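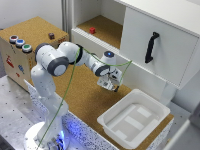 Kalliopi Stojanović wants to know why we're spending a whole session on tabletops and trays when the course is supposed to be about handling small parts. Fair question, and I promised I'd put my answer in the notes!

My answer is that most of the parts I've lost in my life were lost to the surface they were sitting on. I once dropped a tiny brass washer on a bare metal bench, heard it ping twice, and spent the rest of the afternoon on my knees with a flashlight. So we start with what's under the work, and the parts themselves can wait until next session.

Cork first, my favorite (you'll get tired of hearing it). It's a little soft, it's quiet, and small things don't skate across it the way they do on metal. The tan color is handy too, as long as your parts aren't tan. Cork does have a grain, though, and fine dust gets down into it, so please brush it before you wipe it. Don't soak it. I did that to a sheet at the old Melham workshop and it curled up like a potato chip.

The gray metal surface next to it, with the grid of small holes, does a different job. You go there when you want something to stay put. A regular grid also means you can move a fixture and put it back in the same spot later, so write the row and column in your notebook. What I'd never do is sort loose parts over the holes. If you must work there, lay down a mat.

Then there's the strip along the front of the cork, white with dark and blue flecks. Speckle looks nice and hides scratches beautifully, and it will hide a dark screw just as well. Treat an edge like that as a border and keep parts behind it.

Now trays. Look at the walls: a shallow tray with sloped sides is a pleasure, because you can slide a flat part up the side with one finger and pick it off the rim. Straight walls make you dig. I also like a rolled rim for carrying, and it's kinder to your hands by the end of a long day.

A plain white tray takes a bit more care when what you put in it is white as well. Flat white pads on an off-white floor show up only as slightly brighter patches, and if you're tired you'll miss one. Two things help: tilt your lamp so the edges throw a shadow, or run a fingertip over the floor before you call the tray clear. Dean Yeoman did neither in the February stock count and ended up two short on a list of 1,107. Both were in the tray. (He gave me permission to tell this one.)

For next time: pick one surface and one tray at your own bench and write half a page on how they suit the parts you handle. Sketches are welcome, and messy ones are fine. We have 48 spare trays on the Gitus shelving if you want to borrow one, just put your name on the sheet.

Related handouts
Brushing, wiping and when to replace a cork sheet
Lamp angles for pale parts
Labeling the Premau drawers
Tweezers: blunt, fine and bent
Notes from the Ventura bench visit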